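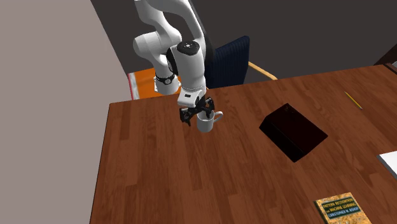

# Can it clear a desk yet?

Speaker notes, Tuesday slot. Wafula Makokha, Stellness.

Timing: 25 minutes plus questions. Leave the clicker on the lectern. Skip anything marked (opt) if the previous talk overruns.

## 1. Opening

- Introduce self. Manipulation group at Stellness, mostly simulation, some hardware.
- State the question in one line: can a machine do a small household chore, start to finish, without someone standing next to it?
- Short answer: parts of it. Grasping a known mug in a known place is in decent shape. The chore is in poor shape.
- Say early that everything shown today is rendered. Hardware comes in section 5 and the numbers there are worse.

## 2. What counts as the chore

Define terms before showing any rates. People in the room will have three different tasks in mind.

- "Pick up the mug" means the gripper closes, the mug leaves the surface, and it stays held for the length of the check.
- "Move the mug" adds a target location and an upright release.
- "Clear the desk" adds everything else. Books, paper, a pencil. It also adds deciding what should stay where it is.

Most published success rates are for the first one. Most people who ask me about robots want the third. A shop floor sits between the two: parts bins are repetitive, but the tolerance on placement is tighter than on any kitchen shelf.

Mention Winel here. Winel is our task suite. Each episode gives the arm a desk, a set of objects and one instruction. The object poses change between episodes. The arm does not get the poses as numbers; it works from the camera views.

(opt) Why a desk and not a kitchen: fewer doors and drawers, so failures are easier to assign to a cause.

## 3. The mug

Spend the most time here. It looks like the easy object and it is useful for that.

- Body grasp: both fingers outside, closing across the diameter. Needs the gripper to open wider than the mug. Stable if centered.
- Rim grasp: one finger inside, one outside, pinching the wall. Works with a narrow opening. Needs good depth at the lip, where depth is usually poor.
- Handle grasp: needs the handle orientation. Best for pouring, worst for a fast approach from above.

The policy we call Lema picks among these without being told. It prefers the rim. We did not ask for that. The training demonstrations leaned that way and the policy copied them.

Consequence to spell out: a rim grasp puts a finger where the coffee would be. For an empty mug going to a dishwasher this is acceptable. For a full mug it is a failure, and our check does not catch it. The check only knows whether the mug moved. 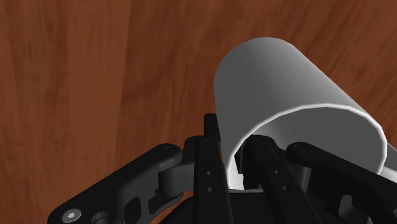
Errors at the lip are small and expensive. If the inside finger comes down a little too far out, it lands on the rim and pushes. The mug tips or slides, and from then on the plan is aimed at a place where the mug no longer is. Lema replans from the current view, so a slide is often recovered. A tip is usually not, because few of the demonstrations contain a mug on its side.

Points to make, in this order:

1. The wrist view matters more than the overview camera in the last part of the approach.
2. The gripper blocks a good share of that wrist view at exactly that time.
3. Finger links need clearance too. A collision check on the fingertips alone will pass motions that hit something with the linkage.

Pause for questions if anyone has a hand up. Otherwise keep going.

## 4. Results in simulation

- 800 episodes, single instruction, mug only.
- 573 ended with the mug lifted and held.
- No retries by a person. The policy could retry as long as it stayed inside the time limit.

Read the numbers out slowly and do not turn them into a percentage on the spot. Somebody will do it anyway.

Failure categories, largest first: finger on rim, mug pushed out of reach, timeout with no contact, grasp lost during the lift. The timeout cases are the dullest and deserve more work than they get. The arm hovers, corrects, and hovers again.

Flat objects are a separate matter. A sheet of paper has no side to grip with two rigid fingers. A hardcover has to be slid to the desk edge or lifted at the spine. A pencil is graspable but rolls. We have no rate worth reporting for any of these, and I will say so if asked.

## 5. Results on hardware

- Same policy, real arm, 100 trials in June.
- Fewer successes than in simulation. Full table is in the handout, split by mug type.
- Glazed mugs slipped. Simulated friction was set too high and we have since lowered it.
- Glare on the desktop upset the depth estimate near the mug base.
- 2 trials were stopped by hand.

Osa is the safety layer that limits speed and contact force. It never let the arm push hard, and it also made everything slow. A person clears a mug in the time it takes our arm to finish its approach. For overnight work this is fine. With someone waiting, it is not.

## 6. What I would buy today

Expect this question, so answer it in the talk.

- Fixed cell, one part family, known tray: yes, and it has been yes for years.
- Mixed bin, one shift, an operator on call: possible, budget for the operator.
- A desk in someone's home: no. Ask again when the release and the put-away are measured along with the lift.

## 7. Close

Repeat the three definitions from section 2. Ask the audience which one their own test measures. Handouts are by the door. Take questions from the back of the room first, since the front row had its chance in section 3.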